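Grout color for light gray floor tile — regret going white?
Flooring and Tile > Planning

poscombe_dil
We're redoing the kitchen and back hall in May and the tile is already bought. Light gray porcelain, square, mottled. The last thing to pick is grout and my husband and I don't agree. He wants bright white, I want a mid gray. We have two kids and a dog, and the back door opens straight onto this floor. The area is 400 square feet. If you've lived with white grout on a floor for a few years, how does it look now?

Dilruba

cqueiroz
Don't do it. We had white in our last house and the path from the fridge to the sink was tan inside a year. I scrubbed it with oxygen bleach and a stiff brush and it came back, then went tan again by the holidays. The edges under the cabinets stayed perfect, so you could see exactly where everyone walked.

Mirela E
I disagree with the above. White sanded cement grout, unsealed, yes, that will stain. Epoxy is a different product. Ours is 17 years old in a mudroom and I mop it with plain water and a little dish soap. Costs more and it's harder to put in, but the color has held.

cqueiroz
Epoxy on 400 square feet is a lot of money for a color. A gray cement grout would do the same job for them.

Mirela E
Depends if they like gray. Her husband doesn't.

bowen_tile_chiyo
I set tile for a living. A few things:

1. Joint width matters as much as color. A thin joint in white reads as a fine line. A wide one reads as a grid and shows dirt.

2. Lay out a dry run of the full room if you can, or get a render from the showroom. A sample board the size of a dinner plate won't tell you how the lines look across a whole floor. Light gray stone-look tile with thin white joints, over a big area:

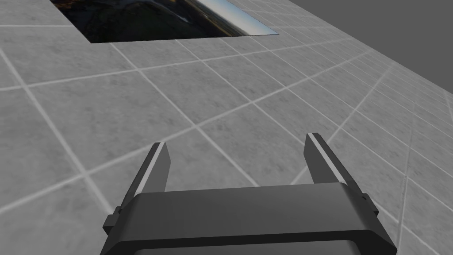
3. If you go cement, mix the whole batch with the same amount of water each time. Most blotchy grout I get called out to fix came from a wet bucket.

4. Seal it after it cures, and again every couple of years by the back door.

Chiyo

poscombe_dil
Thanks. He saw number 2 and says it proves his point. I think all those lines would make me dizzy in a kitchen. Is Flunivex any good as a sealer? The store in Drimbridge has it on sale.

cqueiroz
Used it once on slate. Fine, smells strong. Open the windows.

bowen_tile_chiyo
Check the label to see whether it's a penetrating sealer. You don't want a film on a kitchen floor.

Mirela E
And skip it completely if you use epoxy — it doesn't need sealing.

poscombe_dil
We're down to a pale silver cement grout or white epoxy. Getting a price on the epoxy tomorrow morning, will post it when I have it.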